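Mallar's old feed store gets a second life as a repair shop

If you've driven through Mallar lately you've probably noticed the lights on in the old Helmy feed store. I noticed them too, and being nosy I pulled in to ask. The building opens in March as a fix-it shop, where you bring in your busted lamp or wobbly chair and somebody helps you mend it for the price of the parts.

I grew up two streets over, so I'm not neutral on this one. My dad bought chicken feed at that counter, and I still remember the smell of it (dusty and sweet, a bit like cereal). The place closed when Helmy moved out to the highway, and it has been sitting there with paper over the windows ever since. I'm so happy to see the paper gone!

The shop is being set up by Pluken, the same small outfit that runs the tool library in Sonitz. They've signed a lease for 2 years and they're paying the town 300 dollars a month, and you couldn't rent a garage for that where I live now. The town kept the roof repairs on its own tab, and the bill came to 692 dollars -- mostly flashing around the chimney, I'm told, plus one skylight that had been leaking onto the stairs.

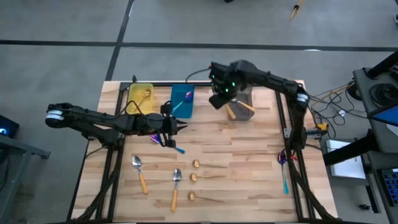

Opening hours are still a little up in the air. The plan right now is afternoons from 3 until 7, with a longer stretch if enough people sign up to help. There's room for up to 42 people inside at once, according to the notice by the door, but I'd be surprised if it ever gets that full outside of the first afternoon.

Parking was the big worry at the town meeting, and I get it. The lot out back holds a handful of cars and the bakery customers already use most of it. Pluken says folks can park behind the library and walk over, and the town is going to paint a crosswalk there before the opening. I'd like to see the paint before I believe it -- we waited a long, long time for the one by the school.

They'll take small appliances, clothes, bikes and furniture you can carry in by yourself. No microwaves and nothing that runs on gas. If your thing can't be fixed you take it back home with you, so please don't leave your dead toaster on the step overnight. Sign-up sheets are at the library desk and at the bakery register.

I've already got a floor fan in the trunk of my car, and it rattles every time I turn left.

Comments (4)

porchlight_mallar: My mother worked the register there for years. Will they keep the big scale?

tworivers: Who do I talk to about helping with sewing machines? I can fix the older metal ones but not the computer kind.

gus_on_elm: 692 for a roof sounds low to me. Was that just the patching?

porchlight_mallar: @gus_on_elm yes, just patching, it was in the meeting notes.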